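Do Clear Containers Save Time? A Small Test of Household Storage Advice

Project report, 7 August 2021

Background

Storage advice repeats one claim so often that we stopped hearing it: put things in clear containers and you will find them faster. The Pavora home guide says it on the first page of its kitchen chapter. The Indwood catalog says it too, but Indwood sells clear containers, so I gave that less weight. Neither one offers a test. Our project set out to run one, on a small scale, with ordinary items on an ordinary table.

I should admit I went in doubtful. A clear box full of mixed objects is still a box full of mixed objects.

Method

We collected 104 household items, most of them kitchen and desk things, and sorted them into two sets of containers of similar size. One set was see-through plastic and the other was solid. Eight people took part. Each was read the name of an item and had to bring it out and set it down. We timed from the end of the spoken name to the moment the item touched the table. Labels were left off both sets in the first round and added to both in the second.

The first trials in February were thrown out. We had let people help fill the containers, so they were remembering where things went and the container made no difference at all. After that, filling was done before anyone came in.

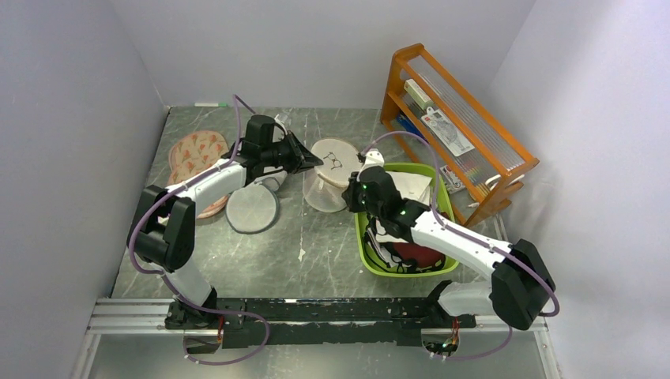

Getting the item out took longer than we had planned for, and it muddied the numbers. With a deep container, a person may spot a thing right away and then spend most of the time reaching past whatever is on top of it. Our stopwatch could not tell looking from reaching. If I did this over I would record the two separately, and I would not trust any claim about "finding" that doesn't.

Results

Without labels, the clear set came out ahead by 19 percent on average. That sounds good for the guide. Most of the gain came from large items, though, which people saw through the side. Small items that had sunk to the middle were no quicker to find in clear plastic, and two people were slower with it. One said she kept staring through the side when she should have just opened the lid.

With labels, the gap nearly closed. A solid box with a plain paper label did as well as a clear one for most items.

Limits

Eight people is a small group, and all of them knew what we were testing. The Nomar text we used in class warns about this and we did it anyway. We also never tested a shelf or a cupboard, where the front of a container may be all a person can see. Clear sides might matter more there. I can't say from this data.

Cost was not part of the plan, but labels are cheaper than new boxes, and I would try them first.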